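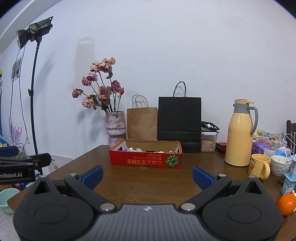

The side table before sorting, with the snack tray at the front and the two paper bags behind it.

Section 5. Setting up a snack and drinks table

I wrote this part of the guide after Fadwa Bennani asked me how I get a crowded table ready for guests without carrying everything back to the kitchen first. My own table is the one in the photo, so I'll use it as we go along (yours will have other things on it, and the steps work just the same).

What you'll need

A damp cloth and a dry one
The Stokidier divider set, small size
Two paper bags with handles
A jug or thermos for the hot drink
A bowl for loose bits

Before you start

Wipe your hands and pull the chair out of the way. I like to have the whole front side of the table free to stand at, and I've bumped my hip on that chair more times than I care to admit!

CAUTION: If you've got chargers on the table, unplug them at the wall and move them before any drink gets poured. The cables in my photo are over by the mug, and they go first, every time.

Step 1. Pick out the things that stay

Some things earn their place just by looking nice. For me it's the dried roses in the speckled pink-and-white vase. They stay at the back, near the wall, where a sleeve won't catch them. Dried petals drop if you so much as look at them, so slide the vase by its base and leave the stems alone.

Step 2. Empty the snack tray

Lift the small items out of the tray a handful at a time and put them on the dry cloth. My tray is the red cardboard one with the pumpkin on it, and I've kept using it long past the fall because it's exactly the right depth for little wrapped sweets. Wipe a cardboard tray with the dry cloth only. A damp one makes the bottom go soft and then the dividers won't stand up.

Step 3. Fit the dividers

Stand the long divider down the middle of the tray and clip the short ones across it. You should feel a click. If you don't, the short piece is upside down — I did this the whole first evening and blamed the box. The dividers come in one height, so in a shallow tray they'll poke up a little. Fine by me.

Step 4. Refill the tray

Put the smallest things at the front, where people reach, and the taller ones behind. Keep anything with nuts in its own section and tell your guests which one it is. I leave a section empty for wrappers, too, and people use it without being asked.

Step 5. Sort the bags

Use the tan bag for things going back to the kitchen and the black one for things going home with guests. The bigger bag should be the take-home one. Fold the handles outward so the bags stay open while you fill them.

NOTE: Don't put fruit in the bottom of a paper bag with boxes on top of it. My orange goes in last, or it just goes in the bowl.

Step 6. Move the dry goods

A clear container of seeds or grains is easy to knock with an elbow, so press the lid down on all sides and move it to the back row. Flat boxes, like the little red one beside mine, can go in a bag or on a shelf. Don't stand them on top of the container, they slide right off.

Step 7. Set up the drinks corner

Bring the jug to the right-hand end of the table and turn the handle toward you (left-handed people, swap the whole corner around). Mugs go in front of it, cartons beside the mugs. Keep everything a good hand's width from the edge. My bear mug holds more than it looks like it does, so I pour 500 ml into the jug for two people and top it up later.

CAUTION: Hot drinks and a full table don't mix well with small children. Put the jug at the back if you're expecting any, and pour for them.

Step 8. Last pass

Put the tissues where everyone can reach them, wipe the front edge and push the chair back in. Then have the first sweet yourself!

If something isn't right

The tray leans to one side: take out the long divider and start again from the middle.
The bags keep falling over: put something flat in the bottom, such as a folded dish towel.
You run out of room: take the bags off the table altogether. Krishnamoorthy Fernandes keeps his on the floor by the table leg and has lots more space for cups.

Replacement dividers are part 825 in the Stokidier list. Section 6 covers washing and storing them.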